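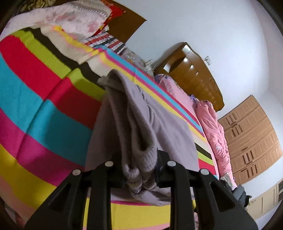
Trurnen Foreign Affairs Monitor – Annual Subscription

The Trurnen Monitor is a daily briefing service on diplomacy and foreign policy. Subscribers get one email each morning with official statements from foreign ministries, translated into plain English and set next to the earlier statements they respond to.

Each briefing runs to 2 pages. The first lists new statements by country. The second gives background: treaties in force, recent ambassador recalls, votes coming up and any change in travel advice.

What the subscription includes

Daily briefing by email, PDF or plain text
Searchable archive of past briefings
Coverage of 178 countries and territories
Alerts by country or by topic (sanctions, border disputes, trade talks, arms sales)
Up to 2 named users per account

Alerts can be set to arrive at once or held for the morning email. Most newsrooms pick the first, and libraries usually want the second. The setting is under Account – Delivery and can be changed at any time.

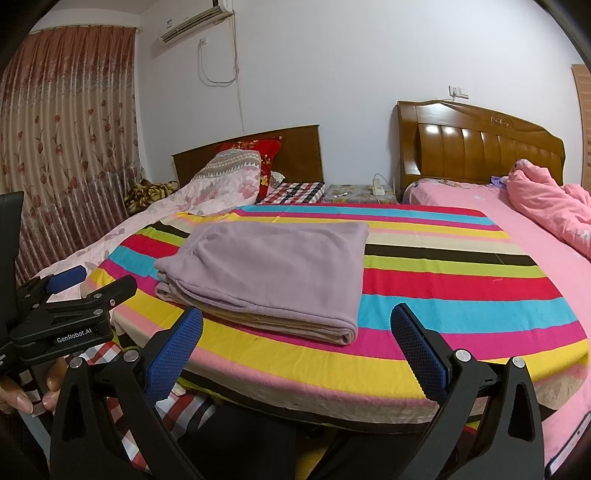 Archive searches work by country, ministry, date or exact phrase. Results show the original wording beside our translation. Where a ministry puts out its own English version, we carry that too and mark any difference in meaning.

Translations are checked by our language desk, headed by Shazia Talpur. Corrections are sent to all subscribers and stay attached to the archived item. Valdir Conceição edits the background page.

Ordering

New accounts open with a 30-day trial. No card is needed until the trial ends. Invoices are sent once a year, and schools and public libraries may ask for a later billing date.

Customers moving from the older Giltside service keep their saved searches. Giltside logins stop working at the end of August.

Page updated May 8, 2024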